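Satano fija para febrero el estreno de «Usetti», su nueva serie de misterio

La plataforma Satano incorporará a su catálogo en febrero la primera temporada de «Usetti», coproducida con Terkitz. Los episodios se publicarán cada viernes a las 21:00 y estarán disponibles en versión original con subtítulos en español.

La trama se desarrolla en un archivo judicial de provincias donde desaparecen 63 expedientes en una sola noche. La inspectora Jabłońska, personaje central, reconstruye el recorrido de cada documento mientras el juzgado prepara el cierre del edificio.

El rodaje se efectuó en interiores naturales y en plató, con casi 100 jornadas de trabajo. La posproducción de imagen y sonido corresponde íntegramente a Terkitz — 247 planos requirieron efectos digitales, en su mayoría extensiones de decorado y retirada de elementos contemporáneos.
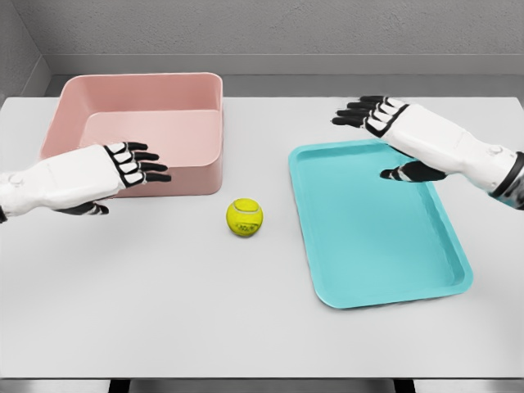
Italo Bortolotti señala que el guion quedó cerrado antes de iniciar la preproducción y que ningún episodio se reescribió durante el rodaje. Añade que la resolución del caso figura ya, de forma parcial, en el primer capítulo.

Satano ha adquirido los derechos de emisión en exclusiva para España durante un periodo de 360 días. La distribución en otros territorios — incluida América Latina — se comunicará más adelante.

El tráiler se publicará en enero. Los medios acreditados podrán solicitar el visionado anticipado de los dos primeros episodios al departamento de prensa de Satano.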